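What I Learned at the Julero Open Day

Opinion

I went to the Julero open day on a Thursday in November mostly to get out of the house, and I came home with an opinion, which my wife will tell you is how most of my outings end. The lab is out past the old Ritwood mill, and they had set out coffee and folding chairs and a sign-in sheet, and I was still in my coat when a very patient man named Josphat Nyamweya asked whether I would like to see the robot practice.

Practice was the word that got me. I had pictured a machine in a cage doing one thing perfectly while we all stood back and clapped. What they showed us was a screen, and on the screen a simulated gripper, two black fingers and nothing else to speak of, working its way through a heap of toys that exist only as files. Josphat told us the set held 949 objects, and that the hand might try one of them 200 times before anybody bothered to look at the results. He said this the way my grandmother used to talk about piano scales.

Now, there was some grumbling in the folding chairs. A gentleman behind me said he hadn't driven 30 miles to watch a video game, and I understand him, I do. We come to these things wanting metal and noise. But I would like to put in a word for the video game, because I think the labs that show us only the polished routine are doing us no kindness. You leave one of those impressed and a little frightened, and you know no more than when you parked the car.

At Julero we were allowed to ask why toys, of all things. Josphat's answer was that toys are awkward – they have fins and lumps and thin bits that stick out, and no two want to be held the same way.
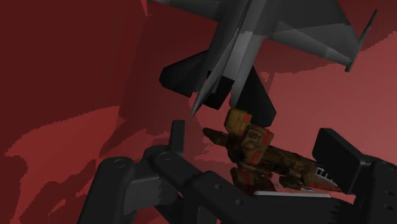
I thought of my own grandchildren, who learned to hold a spoon by dropping it, at great length, on my kitchen floor. A simulated floor is a good deal cheaper, and I can't see that there is any shame in it.

What I would ask of Julero, and of Stasen across the river, who have an open day of their own coming up, is that they keep the practice screen out where people can see it, and put a chair beside it for someone like Josphat. Let him have a whole hour. He got 15 minutes with us before we were moved along to the gift table, and I had three more questions, one of them pretty good. I have written them on the back of the program and I plan to bring them next year.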